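Nedcombe Laundry Notes: README

Version notes and data card for the text collection. Please read this before you load the files, and in particular before you use the temperature column.

What the collection is

Nedcombe is a set of short written notes on washing, drying, folding and storing clothes at home. There are 552 notes. Each one deals with a single garment or household textile and what was done with it between the laundry basket and the shelf. They were written by people in two towns, Nedcombe and Jurstead, who kept a laundry diary over one winter and handed it over for typing up.

The notes are in everyday English. Spelling has been left as written apart from obvious slips of the pen. Regional words have been kept, so you will find the same wooden rack called a horse, a maiden and an airer, sometimes by the same writer.

The collection was put together for people who study household routines and for anyone who wants plain, ordinary text about chores. It is not a guide to laundry. Some of what the writers did went against the care label, and we have not corrected it.

What is in the folder

notes.csv holds the notes, one per row.
garments.csv lists the garment types and the codes used for them.
diary_pages.txt has the longer diary entries that the notes were cut from, in the order they were handed in.
words.txt is a list of local and family words with their meanings, where we could find them out.
changes.txt records edits made after the first release.

All files are UTF-8. The CSV files use commas and double quotes. Line breaks inside a note have been replaced by a single space in notes.csv but are kept in diary_pages.txt.

Columns in notes.csv

note_id: a number that does not change between versions. Numbers of withdrawn notes are not used again.
town: nedcombe or jurstead.
garment: a code from garments.csv.
fibre: as given on the label, or as the writer believed it to be. The column fibre_source says which.
fibre_source: label, writer or unknown.
wash: machine, hand, none or unclear.
temp: see the section on temperatures below.
dry: line, rack, tumble, flat, radiator, mixed or unclear.
fold: flat, rolled, hung, heaped or not_said.
text: the note itself.

Blank cells mean the column does not apply. Where it applies but the writer did not say, the cell holds unclear or not_said. Earlier versions mixed the two up, so if you wrote a script for the first release, check it.

How the notes were made

Diary keepers were given a ruled notebook and one page of instructions. The instructions asked them to write down what they did with each item soon after doing it, in their own words, and to leave out names. They were free to skip days and most did, particularly in December.

The notebooks were typed up by hand. A second reader then compared the typing with the notebook and marked any word that could not be read with [?]. There are a fair number of these in the Jurstead notebooks, several of which were kept on top of the washing machine and had suffered for it.

Long entries were then cut into notes. The rule was one garment or one kind of textile per note. An entry such as "did the towels and two jumpers" became two notes if the writer went on to say anything separate about the towels and the jumpers, and stayed as one note, with the garment code mixed, if not. Cutting was done by reading, with no automatic step.

Notes shorter than a full sentence were dropped. The upper limit is 3000 characters, and the longest entries were cut at the nearest full stop below that. The uncut text is in diary_pages.txt.
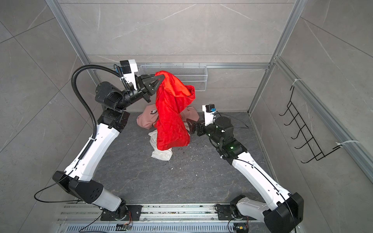
The fold column gave the most trouble. Writers seldom name a fold. They say that a shirt was "done in the usual way" or that something was "put away properly", and what that means depends on the house. We coded these as not_said unless the same writer had described the usual way elsewhere in the notebook. In that case the earlier description was carried over and the note_id of the source was added in square brackets at the end of the text.

Rolled covers anything turned over on itself from one end, including socks balled in pairs. Hung means put away on a hanger or hook, and does not cover hanging up to dry. Heaped was added late, after it became clear that a good many clean clothes stay on a chair until they are worn again.

Fitted sheets have no code of their own in the fold column. Most are coded flat or heaped, and the choice between the two was a matter of judgement. If you are working on bedding, read the text and make up your own mind.

Temperatures

The temp column is the weakest part of the collection. Writers gave temperatures in at least four ways: as a number, as a programme name, as a dial position, and as a plain word such as warm or cool. Only numbers have been kept as numbers. Everything else is copied across as text, in lower case.

Do not turn the words into numbers. One household's warm is the next one's cool, and programme names mean different things on different machines. One writer used the same word for every wash in the notebook, whatever was in it, and then mentioned on the last page that the dial had been stuck for years. Those notes are still in, with a remark in changes.txt.

Spin speeds were not asked for, but some writers gave them anyway. They are left in the text and have no column. A bare 900 in a note is a spin speed in every case we checked.

Garment codes

The codes in garments.csv are broad. Jumpers, cardigans and sweatshirts share a code. So do shirts and blouses. Trousers and jeans are kept apart, as writers treated them very differently, with jeans often turned inside out and washed less often. School uniform has its own code whatever the garment, and the garment is named in the text.

Tea towels, hand towels and bath towels were given separate codes in the first release. The split did not hold up, as most writers only said towels, and they are now together under towel. The old codes are listed at the foot of garments.csv.

Sample notes

These are copied from the file as they stand.

"Black trousers, washed inside out with the dark things. Hung over the door to dry by the crease. Still damp at the waistband by bedtime so moved to the radiator."

"Wool jumper, by hand in the sink. Rolled in a towel and trod on, then flat on the rack with another towel under. Two days to dry. Folded sleeves in and then in half."

"Pillowcases. Took them off the line stiff as board. Shook them, did not iron. In the cupboard under the sheets."

"The good tablecloth. Soaked for the gravy and then a hot wash, which I know you should not. Gravy still there if you know where to look. Folded so it is on the inside."

Known problems

The diary keepers offered to take part, so the notes lean towards people who take an interest in their washing. There is very little from people who use a launderette and nothing from shared laundry rooms.

All the diaries were kept in the colder months. Line drying is therefore rarer than it would be over a full year, and there is a great deal about radiators, damp and where to put the rack so that the door still opens. Swimwear and summer dresses hardly appear.

The two towns are not evenly matched. Nedcombe has more notes and Jurstead has longer ones. A simple comparison of the two by number of notes will mislead you.

The fibre column is not reliable where fibre_source is writer. Several people called anything soft cotton and anything warm wool.

There are near duplicates. Some writers copied out the same entry week after week with small changes, and we have left them in because the repetition is part of how the chore goes. If you need distinct notes, filter by writer wording in diary_pages.txt first. There is no writer column, and we will not be adding one.

Privacy

Names of people, streets, shops and schools were taken out at the typing stage and replaced by a general word in square brackets, such as [neighbour] or [school]. Brand names of washing powder were left in the notebooks but removed from the typed text. If you come across something that was missed, please tell us the note_id and do not copy the passage into your message.

Diary keepers can ask for their notes to be withdrawn. When that happens the rows are deleted from the next version and we ask you to delete them from your own copy as well. Withdrawn numbers are given in changes.txt.

Related collections

Lockyer is a smaller set from the same project on mending: buttons, hems, darning and zips. It uses the same garment codes, so the two can be joined on that column. Trirkov covers ironing and is not finished. Its notes are being typed up and its column names may still change, so please do not build anything on the draft files.

Changes in version 3

Blank, unclear and not_said are now used as set out above.
Towel codes merged.
Heaped added to the fold column, and all older notes read again with it in mind.
Wrong town corrected on a batch of notes from November.
words.txt added.

Use and credit

You may use, copy and change the files for any purpose that does not try to work out who the diary keepers are. Please give the name of the collection and the version number when you publish. If you fix errors, send us the note_id and the correction, and we will check it against the notebook and put it in the next version.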